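Chapter 8
Shared Tables: Rules for Two Arms in One Workspace

I learned most of what's in this chapter by getting it wrong. My first two-arm cell, back when I was working for a small integrator called Tirnley, had a safety file an inch thick, and every page of it was written as if there were one arm. We had simply printed the single-arm file twice and put both copies in the same binder! The inspector flipped through it, asked me which arm had right of way over the middle of the table, and waited. I had no answer at all.

So that's where we'll start. In Chapter 7 you worked through the risk assessment for a single manipulator: reach, speed, payload, pinch points, the stop circuit. Keep all of it, you'll need every bit. What changes with two arms is that the hazards overlap, and the overlap needs its own paperwork (sorry) and its own rules on the floor.

Some words first, so we're talking about the same things. The reach zone is everywhere an arm can physically get to. The task zone is the smaller area where you've allowed it to work. The shared zone is where two task zones cross, and it's the part I want you drawing in red. Students tend to draw the shared zone much too small. They plot the gripper tips and forget the elbow, the wrist, and whatever the gripper is carrying. 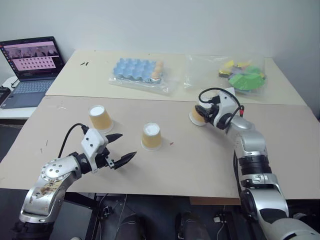 Carried objects deserve a rule of their own, and at Tirnley we ended up writing it into the first page of every cell file: the part in the gripper counts as part of the arm. Take an ordinary cup-handling job. A paper cup held on its side, like the one in the right-hand gripper, sticks out past the fingers in a direction the bare gripper doesn't, and the two cups standing upside down are obstacles to both arms until one of them is told otherwise. A cup is light and soft, so who cares, right? Well, swap it for a glass jar or a knife and the same motion needs a very different margin. Work out your clearances with the biggest part you plan to handle, in its worst orientation, and write down which part that was.

Cables come next, and I'm going to nag you about them all through this book. Any cable that loops outside the arm's body has to be included in the swept volume, at full slack. I once spent most of an April afternoon at a plant in Flamport freeing a connector that had snagged on the neighboring arm, on a cell whose drawings showed no cables whatsoever. The fix was a clip and a revised drawing. The drawing took longer.

Then there's the table itself. Good practice is to decide what may be on it during a run, list those items in the work instruction, and put everything else somewhere neither arm can reach. Spare parts and sample bags migrate toward a robot like cats to a warm laptop, so check before each start, and check again after any break longer than 10 minutes. My own checklist is a single page. Yours can be longer if people will really read it.

The rest of the chapter goes in this order. Section 8.1 covers right-of-way schemes, from a plain hand-off signal to full zone locking. Section 8.2 deals with stops: if one arm halts, what should the other one do? (Freezing both is the usual answer, and you'll see a case where it's a poor one.) Section 8.3 walks through the Gramevport cell file, all 42 pages of it, including the two I'd write differently today.

Before you go on, get out the floor plan you drew for Chapter 7 and add a second arm to it. Use pencil.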